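Robotics Club, Second Half of the Year

Posted in June by Olga Manzano
2 comments

I said I would write up what the club did after the winter break and then I didn't, so this covers everything from then until now.

We stayed in simulation the whole time. The original plan was to move to a real arm by spring. The school said yes to the arm and no to the bench it would have to be bolted to, and by the time that was sorted out we had four weeks left. I would do it in the same order again. Students broke things every session and all it cost was a restart.

The club split into two teams. They named themselves Kun and Bronside and I did not ask why. Both worked from the same room file and the same set of objects, and both had the same job: write a program that picks a named object off a cluttered table and sets it down somewhere else. Kun wrote theirs as a long list of fixed steps. Bronside tried to have the program choose its own grasp from the shape of the object. Bronside's was the better idea and it took them until April to get one clean pick out of it.

Most of the trouble was with grip. If the fingers close too far, the physics engine pushes the object away hard, and we lost a lot of packages to the floor that way. If they don't close far enough, the object slides out on the way up. The students kept a shared log of every attempt, with the finger width, the approach height and what happened. It has 156 entries. The early ones are mostly one word and some of those words I had to edit.

The other problem was that soft things aren't soft in our setup. A tissue pack is a block with a picture of a tissue pack on it. A few of the kids found this disappointing. We spent one session on why that is and what it would take to do it properly, and I think that was the best discussion we had all year.

Some views from inside the simulator:
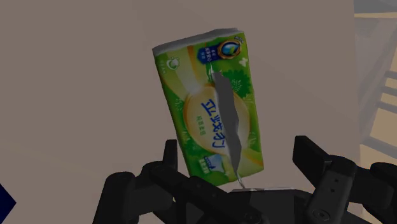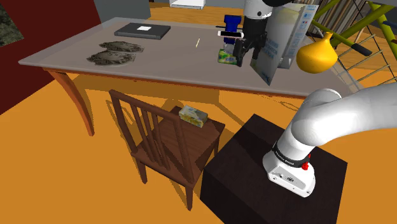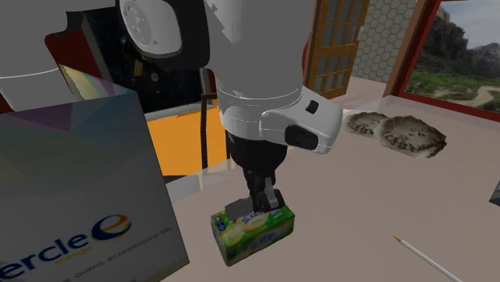 In June we took both programs to the Prastedum open day, where the clubs from the area show their work. There is no prize. Each team gets a table and a slot, and people walk by and ask questions. Kun ran their program start to finish without a problem. Bronside's stopped partway through the first run, and they found the bug with people standing there watching — a sign error in the wrist angle — and ran it again. I was prouder of that than of anything that worked the first time.

Next year I want smaller groups. Nearly everyone wanted to write code and hardly anyone wanted to keep the log, and with bigger teams it was easy to leave it to the same person. I also want to move us off the old version of Cendus before September, as the file format has changed and our room won't load in the new one. If you are a parent who knows anything about converting these files, please write to me.

Sign-up sheets will be outside the lab the first week back. No experience needed. Bring a laptop if you have one — we have a few to lend.

2 shares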